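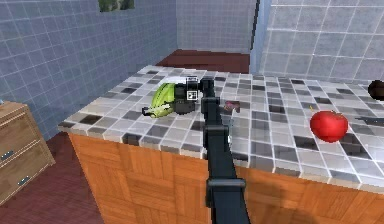

Datasets > Performing Arts > Audition Records

Jatcombe Self-Tape Notes

This repository holds written notes on self-taped auditions for stage and short film. The notes were made by readers at the Orasetti casting office, and they describe how an actor delivered one prepared scene. The tapes themselves are not included.

**What is inside**

- `notes.csv` - one row for each tape, 800 rows in total
- `scenes.csv` - the list of 52 scenes which the actors could choose from
- `readers.txt` - the guide that was given to the readers

Every tape was read by 2 readers who did not see each other's notes. When they disagreed strongly on the pace or the accent, both notes were kept. We did not try to make an average from them.

**Fields**

`scene_id` points to the scene list. `role_age` is the age range of the role, not of the actor. `voice`, `pace` and `listening` are marks from 1 to 4, where 4 is the highest. `free_note` is text in English, usually a few sentences long. Empty cells mean that the reader left the field open, and they should not be counted as a low mark.

The field `listening` was the most difficult to explain. We mean by it how the actor reacts while the other person is speaking. In monologues it is always empty.

**How the notes were prepared**

Names of actors, agents and schools were taken out by hand. Spelling was corrected only where the meaning was not clear. Some readers wrote in theater shorthand (for example "OB" for off book), and we left it as it was - the short list of these forms is at the end of `readers.txt`.

**Known problems**

Comedy scenes are few. The scenes from the play Bamero were chosen very often, so please check the balance before you compare roles. The January tapes used an older form without the `pace` field.

**Use**

The notes may be used for teaching and for research on language in casting. Please do not use them for ranking real performers. If you publish something with them, cite "Jatcombe Self-Tape Notes" and the Dekker archive, where the original forms are kept.

Tags: acting, casting, auditions, text data, theater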